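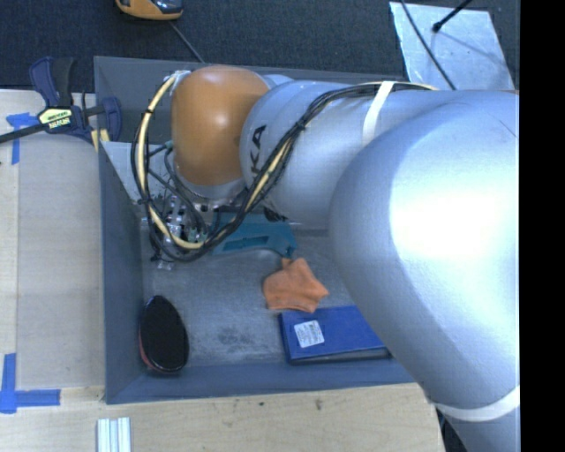

**Shallow tray on the workbench: keep it or get rid of it?**

**benchmouse** wrote:

Hello all. I have a light wooden tabletop in my small workroom and I put a shallow gray-blue tray on it, with the walls at an angle. It is held at the corner with a bar clamp. The idea was that small things stop traveling over the table and falling behind the radiator.

It works, but now everything ends in the tray. A rag, a notebook, things I used one time in September. I clean it and after 12 days it is full again. Also the floor of the tray has faint dark stains and I don't know if I should paint it.

Do you use a tray like this, and what do you allow inside?

---

**ovstead_left** wrote:

I had one for nine years. My rule was only things for the job of today. In the evening the tray must be empty, also if I am tired. I missed this rule many times, I admit, but it is still a good rule.

About the stains, leave them. It is a work tray.

---

**Pluim** wrote:

I don't agree with the rule of the empty tray. If I am in the middle of a repair, I want to find everything in the same place in the morning. When I put the parts away at night I lose 18 minutes the next day to find them again, and one time I lost a spring completely.

What I would take out is the notebook. Paper should not lie together with rags. I had a nice Zinetti notebook with a hard cover, and one oily cloth made the first pages transparent. Mine now hangs on a string from the shelf.

---

**benchmouse** wrote:

The notebook is dark blue with a label in the corner, and I need it near me because I write the measurements in it. On a string I would hit it with my elbow all day. But I understand about the oil. My rag is the orange one and I use it only for dust – so far.

---

**quiet_drawer** wrote:

"So far" is how it begins :)

Have one rag for dust and one for oil, in two different colors. The orange is good for oil, you see it immediately when it lies where it should not. Please don't leave an oily rag crumpled in a corner. It can get warm by itself with some oils, linseed is the famous one. I spread mine flat outside until it is hard and only then throw it away.

---

**Pluim** wrote:

Yes, this is correct about linseed. I didn't think of it.

---

**ovstead_left** wrote:

Is the clamp there all the time? I used to clamp mine also, and the jaw made a mark in the wood. A piece of thick cardboard between helps.

---

**benchmouse** wrote:

All the time, yes. It is blue and black, a normal bar clamp. Without it the tray slides when I push something against the wall. I will look under it this evening, now I am a little afraid.

---

**tin_and_felt** wrote:

Why not screw the tray to the table from the inside? Two screws and you have your clamp back.

---

**ovstead_left** wrote:

Because then you can't carry it to the sink and wash it. I would never screw it.

---

**tin_and_felt** wrote:

I use a hand vacuum and a damp sponge. In my case it was never at the sink. But my tray is from Jelínek and weighs a lot, so maybe I am only lazy.

For the painting: I sanded mine with 600 paper and gave it two thin coats. It looked very good for one month. Then the first file fell in it. I would not do it a second time.

---

**benchmouse** wrote:

Thank you all. I looked under the clamp and there is a mark, small, but I can feel it with the finger. Cardboard is in place now. I will not paint. The notebook goes to the window side of the table and I bought a second rag, a gray one for the dust.

About emptying it every evening I am not convinced, I will try once a week.

---

**ovstead_left** wrote:

Once a week is what I also said in the first year. Write here again in winter, I want to know how it goes.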